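Ticket 452 – Demo cell, knife pick and hand-off drops out
Site: Mendstead showroom, demo cell
Opened by: Sabina Khondokar
Assigned to: Chaiwat Jitpraphai
Copied: Anong Paisan, Samran Rattanakul
Priority: High (customer visit)
Status: Closed, one follow-up open

Summary

Visitors from Zuletti are due for a demonstration of the cell. The agreed program is a tool pick, a reorientation to vertical, a hold for the visitors to look at, and a return to the work surface. On rehearsal the sequence stops between the reorientation and the hold. The controller reports "grip lost" while the knife is still in the fingers. No drop was seen at any rehearsal. Needs to be fixed or worked around before the visit.

Steps to reproduce

Load the program visit_a. Home the arms. Run at demo speed. The fault comes up at the end of the wrist rotation. It does not come up at half speed. It does not come up with the fingers closed on the test block.

Log

Entry 1 – Sabina Khondokar
Ran visit_a 30 times at demo speed after warm-up. Fault on nine of those. All nine stopped in the same step, at the end of the rotation. Acknowledged and re-homed each time. Grip force setpoint is the default from the Onier profile. I have not changed anything in the profile.

Entry 2 – Chaiwat Jitpraphai
Please attach the controller export and confirm the profile revision. "Default" could mean either of two files on that machine. Also confirm whether the fingers are the long set or the short set. The short set went back on in September for another job and I can't find a note saying it came off.

Entry 3 – Sabina Khondokar
Export attached to the ticket. Profile revision is 31. Long fingers are fitted. I checked the part stamp on both.

Entry 4 – Chaiwat Jitpraphai
Revision 31 is the right one. From the export, finger position reads steady through the rotation, then shifts by a small amount as the wrist stops. The grip check compares position before and after the move. The shift is over the limit by a hair, so the controller calls it a lost grip. The part has not been lost. It has settled in the fingers.

Two possible causes:
1. The handle is softer on the sides than the test block and compresses when the wrist decelerates.
2. The finger mounting screws are loose and the finger itself is moving.

Check 2 first. It takes five minutes.

Entry 5 – Sabina Khondokar
Checked all finger screws with the torque driver. One on the left finger took a quarter turn. The rest were to spec. Reran the sequence. Fault still there, less often.

Entry 6 – Samran Rattanakul
Can we swap the knife for something less awkward? A marker would do for the visit.

Entry 7 – Sabina Khondokar
Zuletti asked for the knife by name. Their process has a hand tool with the same sort of body and they want to see that shape handled. I'd rather keep it if the fix is small.

Entry 8 – Chaiwat Jitpraphai
Keep the knife. Proposed changes, in this order, one at a time, with a run after each:
a. Add a settle delay of 232 ms after the wrist stops, before the grip check reads position.
b. If that is not enough, drop deceleration on the wrist for that move only.
c. Do not widen the limit on the grip check. That check is what stops the program on a real drop.

Safety note for whoever is hosting – visitors stay behind the line for the full sequence, including the hold. Nobody reaches in to take the knife from the fingers. The program is a demonstration of the pick and the hold. There is no handover to a person in visit_a and we are not adding one.

Entry 9 – Sabina Khondokar
Applied change a. Ran another full set at demo speed. One fault. Applied change b with deceleration at 80 per cent of the original value. Ran the set again. No faults. Cycle is a little longer and you would have to be looking for it to notice.

Saved as visit_b. Left visit_a on the controller, locked.

Entry 10 – Anong Paisan
Visit took place 6/8/23. Two people from Zuletti plus Pornthip Nakpan from Chaimongkol, who came along to look at the cell for a separate quote. Ran visit_b four times, twice with commentary and twice straight through. No stops. Wrist camera stills are attached.
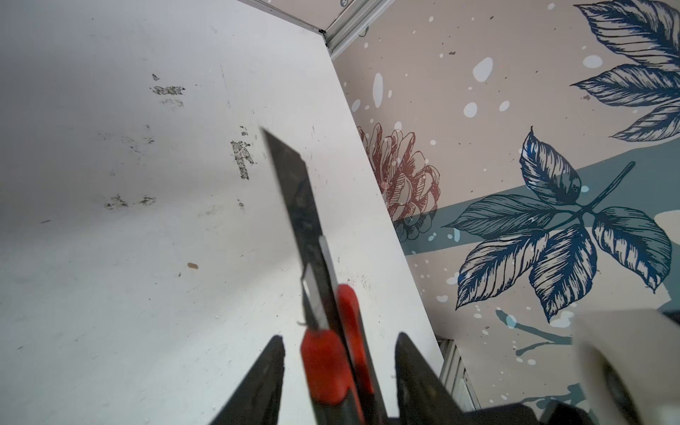
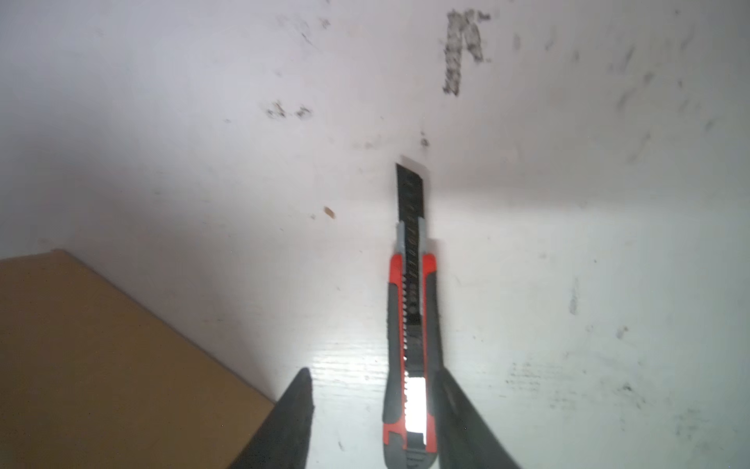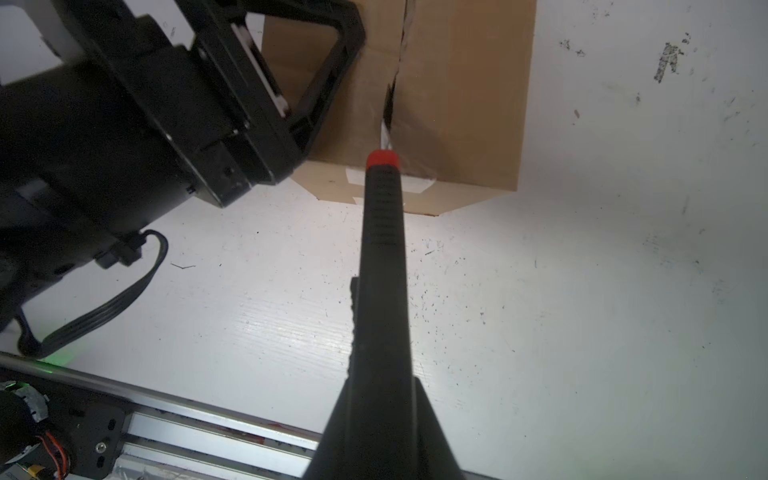
Questions raised by the visitors, with the answers given on the day:

Can the grip check be turned off for speed? Yes in software, and we advised against it.

Does the sequence need a fixed pick position? For visit_b, yes. The pick pose is taught. A vision-guided pick is available on the same controller and would be quoted separately.

How is the blade kept off the fingers? The pick pose puts the fingers on the handle only. Pornthip asked what would happen if the knife was laid down the wrong way around. I said the operator sets it up and the program has no check for that. Chaiwat, please confirm that was correct.

Entry 11 – Chaiwat Jitpraphai
Confirmed. There is no orientation check in visit_a or visit_b. It should be on the setup card, and it isn't. Sabina, please add a line to the card.

Entry 12 – Sabina Khondokar
Card updated. Also noted on it that visit_b is the version to load for visitors, and that the finger screws get checked before each session.

Entry 13 – Samran Rattanakul
Can we delete visit_a? Having both on the controller is asking for someone to load the wrong one.

Entry 14 – Chaiwat Jitpraphai
Leave it until I have compared the exports. It is locked, so it can't be run without my login. I will remove it after that.

Resolution

Cause: part settling in the fingers at the end of wrist rotation, read by the grip check as a lost grip. One loose finger screw made it worse.
Fix: settle delay added, wrist deceleration reduced for one move, screw tightened. Grip check limit unchanged.
Version in use: visit_b

Follow-up

Compare visit_a and visit_b exports, then remove visit_a – Chaiwat Jitpraphai – open
Setup card – Sabina Khondokar – done
Send Zuletti the cycle times for visit_b – Anong Paisan – done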